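Bread slices jam in a two-slot toaster and leave crumbs on a textured counter panel

Posted in Small Appliances > Toasters and Toaster Ovens
Asked by Stuva_kitchen, Monday

I have a black two-slot toaster with stainless rims around the slots. It sits on a light gray work surface with a fine speckled texture, with pale panels standing up around it. The panels are the cut-to-size type from Ratulholm, joined to the base with small white plastic clips along the seam.

Two problems.

First, thick slices. Supermarket bread comes up without trouble. Bread I cut from a whole loaf goes down with light pressure, toasts on both faces, and then stays low in the slot when the carriage rises. I have to pull it out by the top crust, and the slice often tears where it touches the guide wires. Setting is the middle one. I have tried lower and higher with no change except the color.

Second, crumbs. Most land on the gray surface, where the texture holds them. A dry cloth pushes them toward the seam between the base and the panel, and they collect along the dark line behind the clips. A vacuum nozzle is too wide to get between the clips. I have not taken the panels off because I don't know if the clips survive being removed.

What is the maximum sensible slice thickness, and is there a way to clean the seam without dismantling it?

3 comments
"What brand is the toaster?" / "No label left on it, it came with the apartment." / "Then check underneath for a rating plate."

Dristix
Member, 84 posts

Treat these as separate faults.

Slice thickness. The slot width on the outside tells you very little. The limit is the gap between the guide wires when the carriage is down, because the wires close in on the bread as the lever is pushed. Unplug the toaster, let it cool fully, push the lever down and look in from above under a good light. On most models the lever won't latch without power, so hold it. Compare the gap by eye with your slice. If the bread has to compress to go in, it will stick when the crust dries and stiffens.

Bread also changes shape during toasting. A slice that was cut unevenly will be tight at one end only, and that end stays down while the other rises. A tilted slice is the usual sign of this. Cut with a guide, or turn the slice so that the thick end is uppermost.

Check the carriage too. With the toaster still unplugged and empty, raise and lower the lever several times. It should travel the whole way without hesitation. If it drags, the cause is normally old crumbs packed around the slide. Remove the crumb tray, turn the toaster over above a trash can and shake it gently. Do not use compressed air, which drives crumbs further into the latch area. Do not put a knife or fork into the slots at any point, plugged in or not. The elements are thin and the supports behind them are brittle.

For removal, many toasters let you push the lever up past its rest position to lift short or stuck slices. Try that before pulling on the crust. Grip the slice across both flat faces, over as much area as you can reach, and lift straight up. Pinching a narrow strip of crust is what tears it.

Crumbs and the seam. A soft flat paintbrush, dry, drawn along the seam in one direction. Start at the high-traffic end and work away from the toaster. Collect at the end of the run with a piece of folded card. Wet cleaning comes last, with a damp cloth only. Water carried into the joint takes the fine crumbs with it, and they set there.

Leave the clips in place. If one has to come off, slide it lengthwise and don't bend it open.

A slice over the slots and a stretch of the panel seam with its clips: 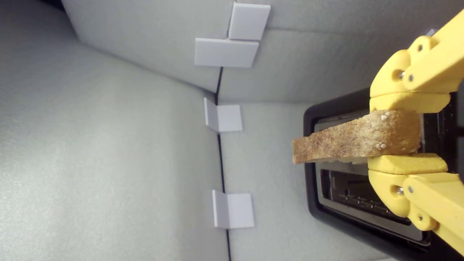
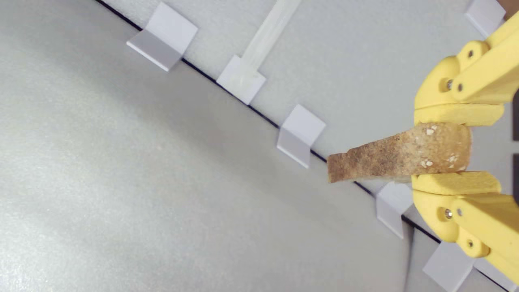
If the lever moves freely and thinner slices still stick, the guide wires are probably bent. I would replace the toaster at that point. Straightening them means working next to the elements, and the cost of a basic two-slot model doesn't justify it.

One more check on position. Keep the toaster well clear of any plastic panel and have nothing hanging over the slots. Follow the clearance in the manual if you can find one.

rezaei_repairs

Agree with the brush. I use a 45 mm one with the bristles cut down to half length so they are stiffer. For the crumb tray, empty it every 7 days if you toast daily. If you smell burning on an empty cycle, the tray is overdue.

Disagree on card for collecting. A strip of masking tape, sticky side down, picks up the fine material that the card leaves in a textured surface. Test it on a corner first.

guest

mine did this and I just slice the bread thinner. no problems now

Stuva_kitchen

Unplugged it and checked. The lever was dragging in the lower part of its travel. I emptied the tray and shook it out over the trash, and it now moves freely. Slices from the middle of the loaf come up. The end pieces still catch on one side, so the uneven cut explanation fits.

The brush worked on the seam except directly behind the clips. I will try the tape there.

9 people found this thread useful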